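Visit notes: software open day at Gerkbridge, Tuesday, September 16, 2025

The Gerkbridge manipulation group opened its second floor to outside engineers for one afternoon. I went mainly for the control and evaluation sessions. The hardware lab was on the tour as well, but the schedule was tight and I skipped it.

Ulises Domínguez opened with the structure of the stack. A policy server takes the head view and the joint state and returns short chunks of joint targets for both arms and both hands. A separate process, called Fistus internally, interpolates the chunks, enforces velocity and torque limits, and passes the result to either the simulator or the real controller. The interface is the same in both cases. Fistus also writes the log, so a simulated episode and a hardware episode can be opened in the same viewer.

Most of the questions concerned chunk boundaries. If a new chunk arrives late, Fistus holds the tail of the old one and blends over 3 control steps. Domínguez said an earlier version switched immediately, and the resulting jerk was visible in the finger joints before it was visible anywhere else. The blend length is a config value and is stored with each episode.

Ximena Garrido ran the evaluation session. Her bench task is a tabletop layout with a tray, a bowl, a flat pad and a red rod, and the rod is the part to be moved. The suite holds 969 start states. Each one fixes object poses, arm configuration and random seed, so a regression can be replayed exactly. She stepped through stored views from the head camera on the wall display.

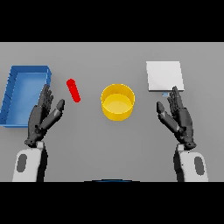
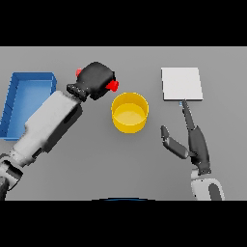 Tray, bowl and pad are in all three views.

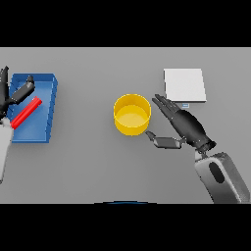

Garrido then went through scoring. The success check reads object poses from simulator state and does not use the rendered view at all. An episode passes if the part's center is inside the target volume, its speed is below a threshold, and no finger link is in contact with it. The contact condition was added in January, after a review by Facundo Espinoza found episodes marked as passed while the hand was still holding the part. The older results were rescored, and both sets of numbers are kept.

Perception gets its own score. A pose estimator runs on the same views, and its output is compared with simulator state at every logged step. Espinoza's plots showed the error rising when fingers covered part of an object, as expected. He was more concerned about the delay in recovery once the object was uncovered again, and traced it to a filter gain that had been tuned on an unoccluded set.

The last session covered tooling. Pillai is the job scheduler, and it ran 550 episodes in the background during the talk. Two workers stalled on a shader cache lock and were restarted by hand - a known problem, with a fix still in review. Failed episodes go into a queue sorted by the first limit or contact event, and that ordering seemed more useful to me than the sort by final score we use at our own site.

I asked about transfer to hardware. Domínguez gave no success rate. He said joint friction in the thumb is the parameter they trust least, and that they randomize it over a wide range for that reason. Slides will be sent to registered visitors. I have asked for the Fistus log schema as well.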